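Quiet on the line: Zihan Xia on fitting out a small call team with headsets
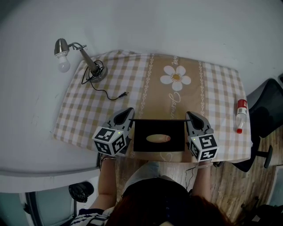

AUDIO & HEADSETS | INTERVIEWS

Zihan Xia looks after phones and headsets for Prokdale, a repairs booking service with offices in Tarstead. Last year the firm moved 14 call handlers from wired headsets to wireless ones. We asked her how the change was made and what she would do differently.

The old headsets were failing at the cable. "It was nearly always the same spot, where the lead goes into the ear cup," Xia says. "People would hold it at an angle with one hand and type with the other. We were replacing two a month."

She borrowed three models from a supplier, Turkach, and gave each to the team for a fortnight. Sound quality for the wearer was good on all of them. The differences came at the other end of the call.

"I rang in from my car and from home and asked the same questions each time. On one set I could follow the conversation at the next desk better than the person I was talking to. It had the longest battery life of the three, so that was a pity."

The model they chose has a boom microphone and a mute button on the left ear cup. It runs for 9 hours of talk on a charge, enough for a full shift, and sits in a stand overnight. The order came to just over £2,000 with the stands and spare ear pads.

Fengying Jiang, who has worked on the phones for six years, was not keen at first. "I didn't like having nothing plugged in. I kept thinking the call had dropped," she says. "Now I get up and check the wall planner while I'm talking. I still take it off at lunch, it gets warm."

Range was less simple. The maker gives a figure for open space, but the back office at Prokdale is behind a brick wall and calls broke up there after 10 metres. Xia moved two base units to the corridor side of the room, and that cured most of it. The kitchen is still a dead spot.

Pairing caused trouble in the first week as well. Several headsets had been paired to mobiles during the trial and went looking for them every morning. "I should have cleared them all before handing them out. It takes a minute each. I did it in the end with people waiting to start."

She has kept four of the wired sets in a drawer for new starters and flat batteries. The ear pads on the wireless ones are due to be changed in May, and she has already ordered them.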